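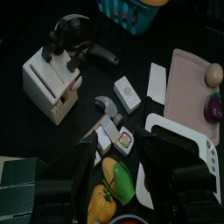

Ieuan Griffiths had been separated from his wife for 12 days when she sent him the inventory. It ran to six pages and included the good towels, the bad towels and a town she felt he should stop visiting. Under Kitchen, Child's, she had written one frying pan, black, and beside it, in pencil, "discuss." Ieuan went and looked at it. It was lying behind the little cream knife block, long handle stuck out to the right, and he could not think of a single thing to discuss.

He called his lawyer, a Mr. Aguiar, who billed by the tenth of an hour and breathed slowly.

"Is the pan contested?" said Aguiar.

"It's a toy."

"Toys are often contested. I had a kite go to appeal in June."

So they met at a hotel in Zirusley, halfway between the two houses and convenient to neither. Ilon had brought a folder. Ieuan had brought a pen, which he hoped would look like confidence.

They got through the car in four minutes. The piano took less, as both of them hated it. Then Ilon turned to the page with the pencil on it and took off her glasses.

"She makes me eggs in it," she said. "Every Sunday. I want to know who gets the eggs."

Ieuan said he had been under the impression that he got the eggs.

"You get soup," said Ilon. "I asked her."
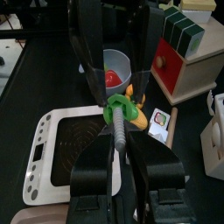 The vegetable course, corn included.

It was true, he did get soup. It had corn in it, and he had praised it in terms he now found embarrassing. He looked at Aguiar, who was writing down "soup" and underlining it.

"Could we share the pan?" Ieuan said. "Alternate weeks?"

"You'd lose it," said Ilon.

"I'd lose it," he agreed - and she laughed, the first time since spring, and then looked annoyed about it. Aguiar checked his watch and asked whether anyone wanted to go back to the piano.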